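件名: Re: [ninden-ml] 台拭きはいつ機械に任せられるか
差出人: イマン・ザキ

ザキです。ミーナークシーさん、面白い話題をありがとうございます。昼休みに読み始めて、そのまま返事を書き始めてしまいました(長いです、すみません)。

ミーナークシー・ビシュトさん:
> 先週、Christodoulou の展示室で片付けのデモを見てきました。
> コップを棚に戻すのは文句なしでした。置く音まで静かで、
> うちの子供よりよほど丁寧です。ところが最後に台を拭く
> 段になると、布が真ん中を往復するだけで、端の汚れは
> そのまま。説明の方は「拭き動作は軌道の問題なので、
> 次の版で直ります」とおっしゃっていました。
> 本当に軌道だけの話なんでしょうか。掃除機ロボットは
> もう何年も床を回っているのに、どうして台の上は
> こんなに遅れているのか、どなたか教えてください。

軌道だけではない、に一票入れます。というか、ここがいちばん面白いところだと思っています!

床の掃除機は、道具が本体に固定されていますよね。ブラシの位置はいつでもわかっているし、床に押しつける力も自重でだいたい決まる。台拭きは道具が布です。握れば形が変わり、押せば潰れ、動かせばよじれます。同じ布を同じように置いたつもりでも、次に掴むときには別の形になっている。剛体の部品を穴に入れる作業なら、うちの現場では何年も前から機械がやっていますが、布はまだ人の手です。 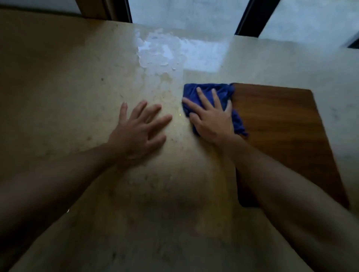 力の話から始めさせてください。デモ機の多くは、手先の力センサーひとつで押しつけ具合を調整しています。それで平らな面はけっこう拭けるんです。ただ、人間は拭く手だけで仕事をしていません。左手は指を大きく開いて石の天板にぺたりとつき、右手は丸まった布の上から指を広げて押さえる。体を支える手がひとつあると、もう片方は奥の方まで腕を伸ばしても力が入れやすい。しかも布のすぐ右には木の板があって、布の角がその縁にかかっています。機械から見ると、ここは石と木の段差と、柔らかいものの端が一か所に集まった、かなり嫌な場所です。どこまでが布でどこからが台なのか、まずそれを見分けないといけません。窓の光が天板に白く映り込んでいるのも厄介で、うちのカメラだと、こういう照り返しを何度も「水」と判定します。

2月に、同僚のサムエーレ・パルンボと一緒に Duvness の双腕機で拭き取りを試しました。片腕で台に手をつき、もう片腕で布を動かす構成です。17回やって、縁まで拭き切れたのは3回。数字だけ見るとがっかりされるかもしれませんが、片腕だけの構成では一度も縁まで届かなかったので、二人で大喜びしました。成功した3回はどれも、布を握らせず、上から押さえさせたときです。握ると中で布が団子になって、接している面積がどんどん減るんですね。押さえるだけなら、ずれても布が面で残る。サムエーレは「指がいらないなら手のひらを作ろう」と言い出して、いま Doneck の柔らかいパッドを切って貼っています。見た目はひどいです。でもよく拭けます。

失敗の方も書いておきます。いちばん多かったのは、布が汚れを押し広げてしまう失敗でした。

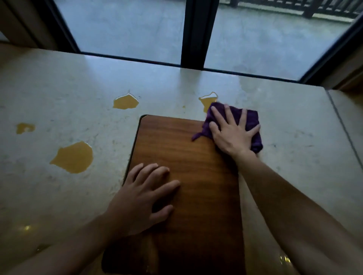 飲み物のような液体だと、これが特に出ます。人は広がりそうだと思うと、外側から囲うように布を運んだり、いったん止めて吸わせたりしますよね。あの「止めて待つ」が機械にはとても難しい。動作としては何もしていないので、見本の記録をそのまま真似させると、待ち時間を無駄な停止として削ってしまうことがあるんです。手元に人が拭いた記録が673本あるのですが、前処理で静止区間を切っていたことに気づいたのは試験の後でした。切らずに学習し直したら、布を置いてから動き出すまでにちゃんと間ができました。あれを見たときは声が出ました。

それから、台の上のものをどかすかどうか。板を持ち上げて下まで拭くのか、片手で押さえて周りだけ拭くのか、人によって答えが違います。バビタ・バルドワージさんが以前この ML で、食器洗いについて「終わりの定義が家ごとに違う」と書いていましたが、拭き掃除はもっとひどいと思います。うちの試験では「カメラで見て汚れの面積が減ったら終わり」にしていました。これだと、汚れが板の陰に入っただけで終わりになります。端が残っていたというデモ機も、案外この手の判定で満足していたのかもしれません(見ていないので想像です)。

ではいつ任せられるのか、ですが、私の感触では、食堂やパン工場のように台が決まっていて上に何も置かれていない場所なら、もう使い始めていい段階です。遅くてもかまわない夜間ならなおさら。家庭の台所はまだ先でしょう。ものがあって、窓があって、こぼれるものが毎回違う。ただ、2年前の私なら「まだ先」の前に「だいぶ」を3つくらい付けていました。今はひとつも付けません。

クレシミル・ジョルジェヴィッチさんに質問です。前に薄型の触覚シートを布の裏に縫い込む話をされていましたが、あれは洗えますか。ひと月で駄目になるようだと厳しいのですが、500回くらい拭ける見込みがあれば、うちの「手のひら」と組み合わせてみたいです。配線の太さも教えてください。手首の内側に通せるのは細いものだけなので。

ミーナークシーさんは、もしまた展示室に行かれるなら、布を二つ折りにして渡してみてもらえませんか。四つ折りと二つ折りで結果が変わるか、ぜひ知りたいです。うちでは二つ折りの方が縁で引っかかりにくかったです。

拭き取り試験の手順書は、今夜のうちに ML の共有フォルダに置いておきます。汚れの代わりに何を使うかの欄がまだ空いているので、いい案があれば直接書き込んでください。

イマン・ザキ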